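Re: [turnport-talk] Friday scratch-off pool, who's still in?

Vasanthi Pinto wrote:
> Did anyone ever hear what happened with the Irkari second-chance drawing?
> I mailed in 3 losing tickets back in September and then forgot all about it.
> Also, are we still buying at Antoniadis or has that moved?

Hi Vasanthi, and hi all,

Yes! My cousin got a letter. She won $165, and she screamed so loud her neighbor came over (she thought it said $1000 at first, the zeroes on those forms are tiny). So do check your mail, and the junk pile too, mine came in a plain envelope last year and I nearly tossed it.

We're still buying at Antoniadis, same counter, and I'll be there Friday before 6. The pool total is on my sheet, and I'll send it around once the last two people pay me. You know who you are!

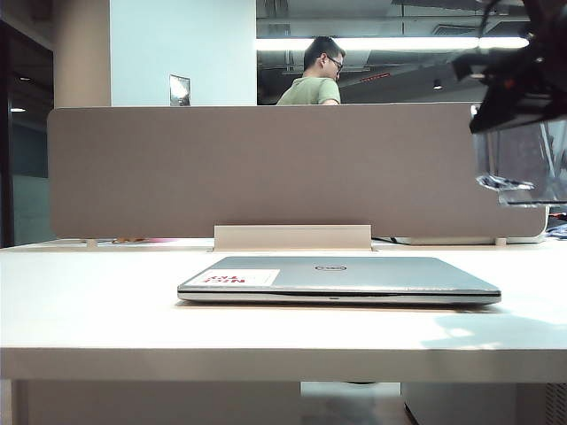 OTHER STUFF

- The Hirska game is going away. If you have old winners in a drawer, cash them in now. The clerk told me there were more than 4000 tickets left in the last batch.

- Please put your name on the back of your envelope this time. I had two with the same amount in them and no clue whose was whose.

- I can't do the week after next, so somebody else needs to hold the money. Vasanthi, would you?

Talk soon, and good luck with the mail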